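Flunard handheld gripper – jaw faults and safety questions
Last updated Jun 22, 2019

What is this page for?
It covers the jaw fault found on Flunard grippers during the Diston garment-handling work, and what operators should do if they run into it. For setup and charging, see the Diston start guide.

What went wrong?
In January, operators began reporting jaws that stayed closed after the trigger was let go. The log for the period has 1746 grasps, and 12 of them ended with the jaw stuck shut on the cloth. In most of those the operator pulled the garment free by hand, and two garments tore at the seam.

What causes it?
Lint. Knit fabric sheds into the pivot behind the lower jaw, and the return spring can't push through it. Thick bunches make it worse – the trigger has to travel further, and the spring comes back from its weakest point.

Is it the same on the robot-mounted grippers?
The pivot is the same part, so yes. The difference is that a mounted gripper has no hand on the trigger to feel the drag. Hurneo, the control software, only reports a jaw fault once the motor current passes 800 mA.

Jaws closed on a knit garment with the handheld tool, and a pair of grippers over the covered table:

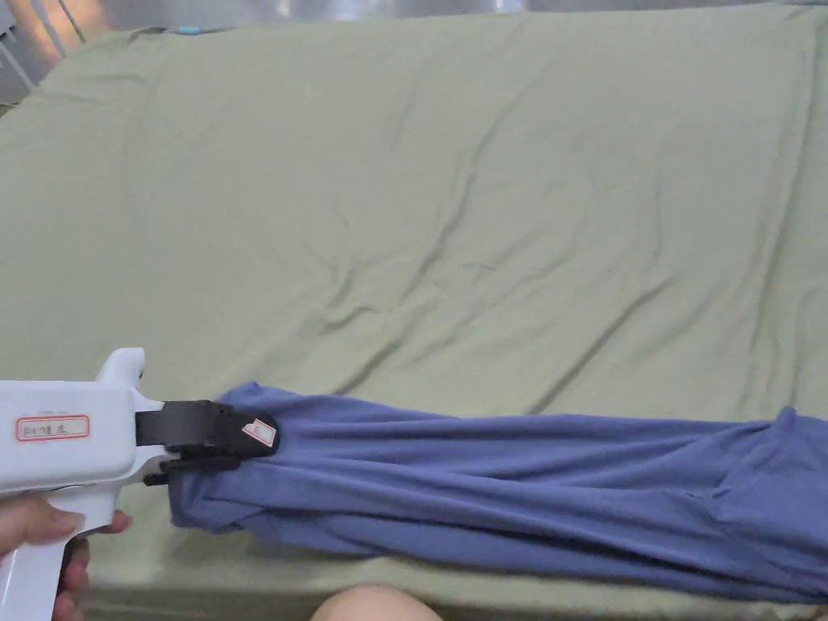
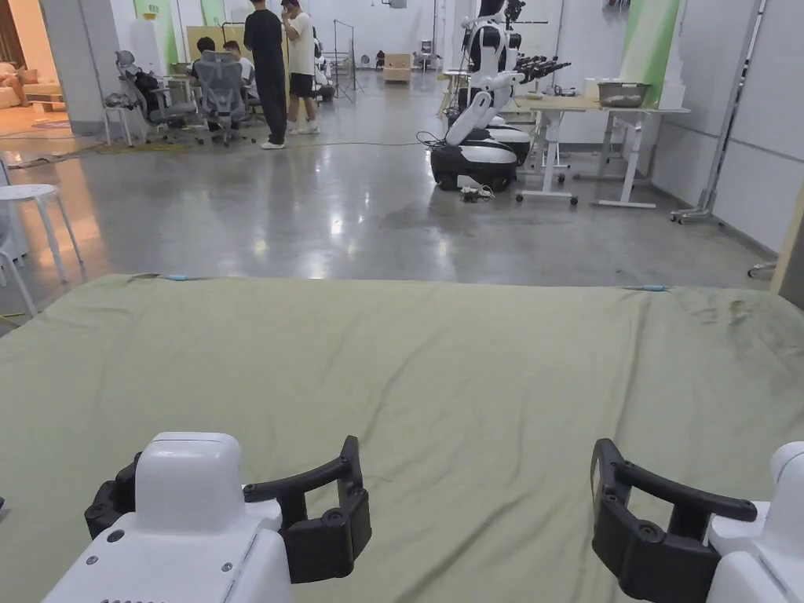 What should I do if the jaw sticks?
Let go of the trigger and stop moving the arm or tool. Support the garment with your free hand so it doesn't hang from the jaw. Turn the release screw a half turn. Do not pull on the cloth, and do not put a finger between the jaws to pry them apart.
On a mounted unit, press the emergency stop first and wait 20 seconds before you reach in.

Can I keep working after I free it?
No. Take the gripper out of use, brush out the pivot and cycle the jaw empty. If it drags at all, tag it and send it back.

Is there a replacement part?
Raju supplies a shielded pivot that fits both versions. Older grippers can be refitted without changing the jaws.

Do I need to report a jam that cleared by itself?
Yes. Enter it in Hurneo under "jaw, slow return" with the gripper's label code and the type of fabric.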